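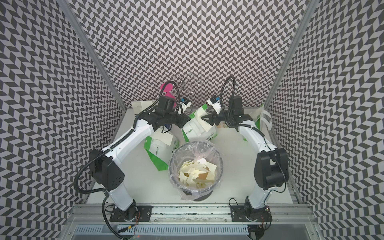

Two white arms over a white table, zigzag walls behind.

Thursday, gone nine at night and I ought to be in bed, but I want to get the Paterson story down while I still have it straight. I spent the whole afternoon in the library with Skye Cowie, going through the old county papers (she reads the faded print so much better than I do, bless her), and we finally found the robbery my grandmother used to tell us about. It was the mail coach after all! Two men stopped it on the Paterson road one August evening, tied the driver to a gatepost and made off with $2,234, a fortune for a place with 32 houses and one shop. Gran always swore it was five men, all on black horses, so either the paper was careless or the tale had grown a bit by the time it reached her kitchen.

The driver sat there almost 9 hours until a farmer came by with his milk. I do feel for him, poor soul. Skye wants to look for the trial next, if there ever was one, and I've promised to bring the sandwiches and my better glasses.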